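Statdale Institute, Manipulation Group
26 May 2026

1/ The Manipulation Group has released a methods note on collecting two-handed household demonstrations with hand-held grippers. The lead author is Noreen Scanlon. A summary follows.

2/ The task discussed in this thread involves a hair dryer and its cord, handled at a round white table. Three views from one session:
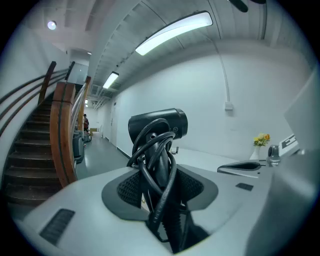
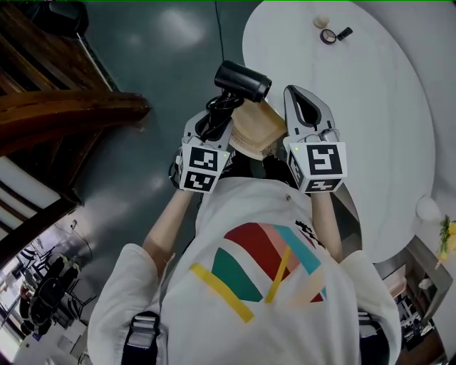
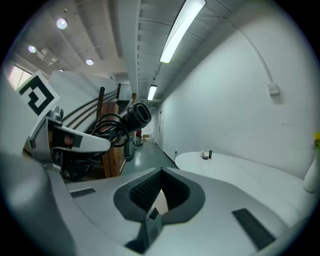

First and third: views from a hand-held gripper. Second: view from head height, with a marker cube on each gripper.

3/ Cords are difficult for learned policies. They bend, loop over the fingers and hide the part of the object the policy needs to see. The note asks whether a view from above helps when the gripper views are blocked.

4/ Method: the group recorded 942 demonstrations across 14 household tasks. Policies were trained on the gripper views alone, then on the gripper and head views together. Each version was given 400 trials at our Redville site.

5/ Result: adding the head view raised completion on the cord tasks. On 3 of the remaining tasks it made no measurable difference, and the note reports those in full.

6/ Limits: all recordings were made in a single building. The group does not claim that the result carries over to other rooms or other lighting. A second round of collection began in March at the Keogh building.

7/ The Cullent alignment code used to match the views in time is released with the note. Questions on the method should be addressed to Noreen Scanlon through the group's contact page.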